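Labour Relations in the Creative Trades
Week 4 handout: Lockouts, and who gets to call them
Notes by Aileen Gatchalian

Last week we covered strikes, where workers withdraw their labour. A lockout runs the other way: the employer shuts the door and stops the pay, usually while sounding very sad about it. Newspapers mix the two up all the time. Please don't do it in your essays, as I have read 50 of them and my patience is finite.

Our case is Coelho, a mid-sized printer of school atlases and cookbooks. Its bindery staff asked for a raise and a fixed roster. Management offered the raise in the form of a "recognition program", with mugs. When talks stalled in June, the staff put on an overtime ban. They kept turning up for their ordinary hours, so it wasn't a full strike. Management locked them out 16 days later.

Three things to watch for when you read the case pack:

Notice. Was it given, in writing, and to whom? Severin Leitner, for the company, thought a sheet taped to the tea room fridge would do.

Proportion. An overtime ban is a small act. Is a full lockout a fair answer to it? Teresa Kinsella's paper says no, at length. Read the first half.

Who else pays. Freelance indexers and the delivery drivers lost work too, and had no seat at the table. Nor did most people whose jobs hang off a workplace: cleaners, the canteen, whoever does the overalls. 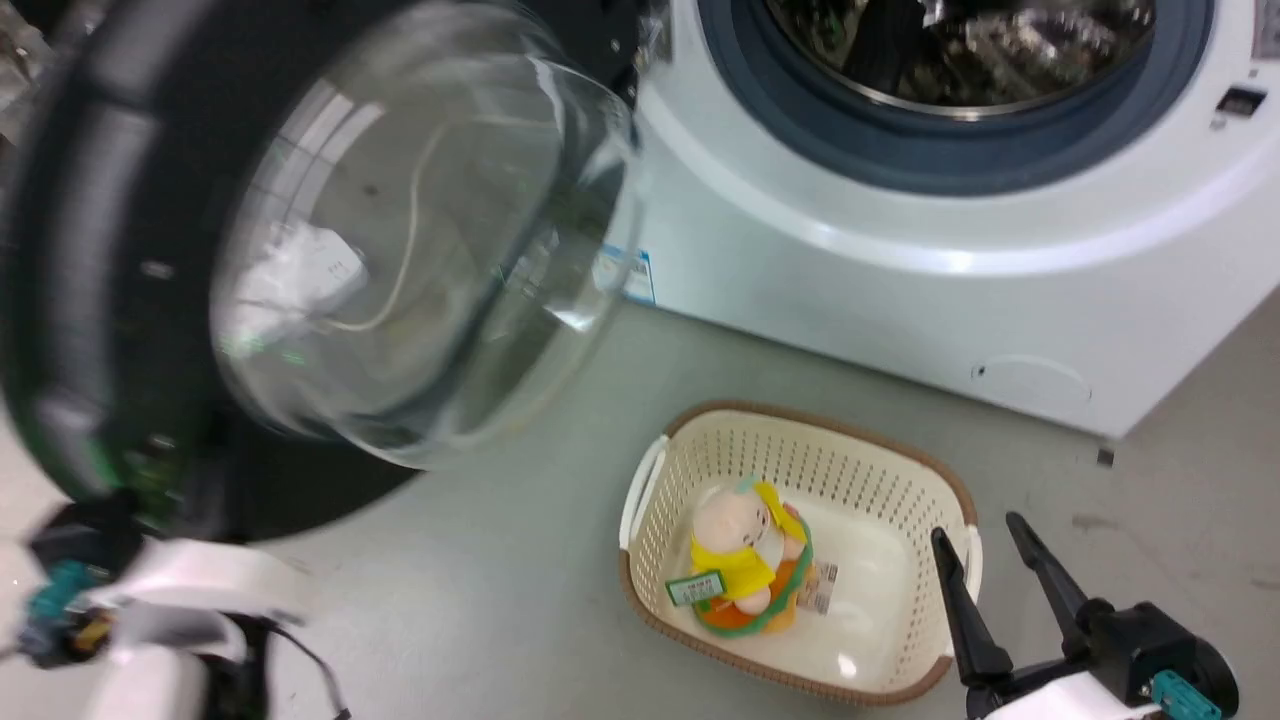

Fig. 1. Front-loading washing machine, door opening and drum.

Higinio Jaramillo argued for the union that the ban was lawful and the lockout was a punishment. Leitner called it "a pause". The pause had a security guard. It ended with a deal very close to what the union had asked for at the start — you'll meet this pattern again, so get used to it.

For the tutorial: bring one page on whether the drivers should have had a say. Teodoro Zamudio is taking the late group. Pages in tiny type to get around the limit will be handed back unread.

Reading: Kinsella, first half; case pack, section 3.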